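Workshop meeting, November, minutes as I scribbled them

We started at 4:10 because the kettle was slow and I refuse to take notes without tea. In the room: me, Hongjun Xie, Radomir Kadrić, and the two new people from the Verholm side, who were very patient with us (thank you both!).

Last month's actions. Radomir did get the shelf labels printed, hooray, and 200 of them are now in the top drawer. The other roll came out crooked and he's using it for scrap. Hongjun still owes us the bench plan. She says it's nearly there, and I've written "nearly" in the margin with a wobbly line under it.

Stop buttons for the Kaewkla benches. This took up most of the hour. The old stations had whatever switch was in the cupboard on the day, and we all agreed that has to end. Hongjun wants one type throughout so that we can keep a single bin of spares. Radomir would be happy with two types as long as the holes match, and he had a fair bit to say about drilling (I stopped writing after a while, sorry Radomir).

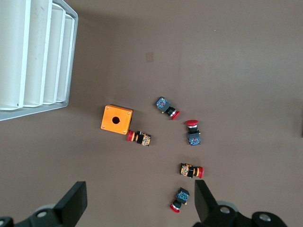

Enclosures were the next thing, and we had a proper back and forth over color. The Sendance catalog has gray ones for less money, and for a minute or two gray was winning! But Hongjun pointed out that the benches themselves are going to be gray, and people need to find the thing in a hurry. We settled on the small square orange box, one round hole in the top and a screw at each corner, with a red mushroom button to go in it. Radomir asked whether four screws is overkill when you're opening the lid for checks. I said I like four. Four it is, unless somebody shouts before the order goes in.

Budget. We have 800 left for this quarter and the Wotska quote is 273 with shipping, so we're fine, and there's a bit over for cable glands. I'd like to hold back roughly 200 for the lamp that keeps flickering over bench two.

Wiring. Normally closed contacts on everything. One of the Verholm people asked if the blocks could be labeled on the side before they go in, and we all liked that, so it's going on the job sheet.

Actions
Hongjun: bench plan, and send me the final hole size
Radomir: place the Wotska order, find the step drill
Me: job sheet, lamp, biscuits

Any other business: the back door sticks again. Radomir will look at the hinge when he has the drill out. We finished at 5:20 and I washed the cups.

Questions about these minutes? Leave a note in the workshop tray | © Verholm Bench Group | Back to top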